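How to sort out the lolly stash without buying a whole pantry system

By Kristine Quiambao
June 2020

Every organising book I've borrowed tells me to decant everything. Flour, pasta, tea bags, the lot. I tried it in March and ended up with a shelf of matching jars and no idea which one was self-raising. So take this as coming from someone who doesn't think a tub will change your life. Lollies and small chocolates are the one thing I've kept in containers, as they slide around in a drawer and get squashed under the cling wrap.

You need one clear plastic tub, a table and a bin within reach. That's the full list. I've seen a Murnimberg set of 13 stackable boxes recommended for this job, and I can't see what the other 12 are for.

Start by getting it all out. I mean the back of the drawer, the fruit bowl, the coat pockets and the glove box if it hasn't been a warm week. Tip it onto the table and have a proper look before you put anything anywhere. Half of what I found the first time was empty wrappers that someone had folded up neatly and put back.

Next, check the dates. Milk chocolate goes pale and chalky when it's old and, from what I've read, that's mostly fat or sugar coming to the surface. I still eat it, or chop it up for biscuits. Anything sticky on the outside goes in the bin. Nuts are the thing to be fussy about, and if a nutty bar smells like old paint I wouldn't argue with it.

Wash the tub in warm soapy water and let it dry all the way. Air-drying overnight is fine. A tea towel leaves fluff in the corners, whatever the packet says about microfibre. Don't bother lining it with paper towel either. I did that for a month and all it did was hide the crumbs.
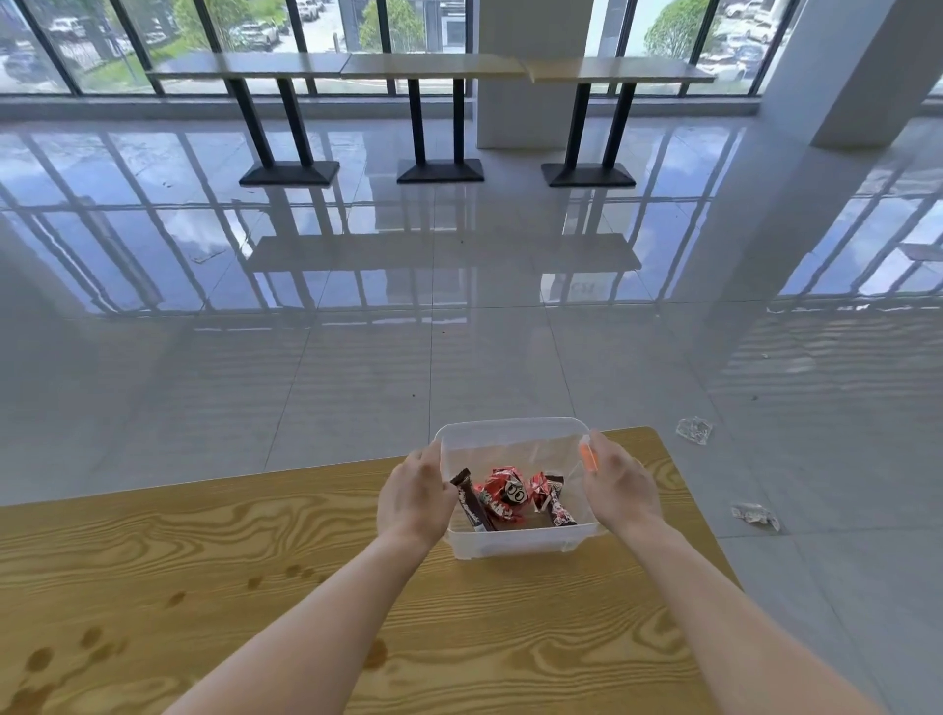

Put the bars in first, standing on their ends against a side, so you can read them through the plastic. Small wrapped ones go in the space that's left. The usual advice is to sort by colour or by type, and my friend Honeylyn Marquez does hers that way with little cardboard dividers. It looks lovely for a day. Then somebody goes digging for the last caramel and you're back to a heap, so I leave them in a heap.

Keep it shallow. Two layers is plenty, and once you go deeper than that the bottom layer is forgotten until Christmas. If you've got more than fits, leave the rest in its bag, peg it shut and top up the tub when it runs low.

As for labels, I own a label maker and I'm not convinced. A see-through tub of chocolate doesn't need the word "chocolate" on it. A strip of masking tape with the earliest use-by date is worth doing — put it on the end that faces out, and peel it off when you refill.

Lid or no lid depends on your kitchen. We get ants, so ours has a lid. Mwangi Kashindye wrote in after my last piece to say he'd gone without one for years in a dry flat and had no trouble. Fair enough. I wouldn't risk it in a humid summer, when hard lollies go tacky even with their wrappers on.

Where it lives matters more than what it's made of. Mine sits on the second shelf of the cupboard furthest from the oven. The fridge is fine in a heatwave, but give the chocolate time to come back to room temperature before you open it or it sweats.

Allow five minutes for the sorting and a bit longer if there are kids helping, as they'll want to be paid in stock.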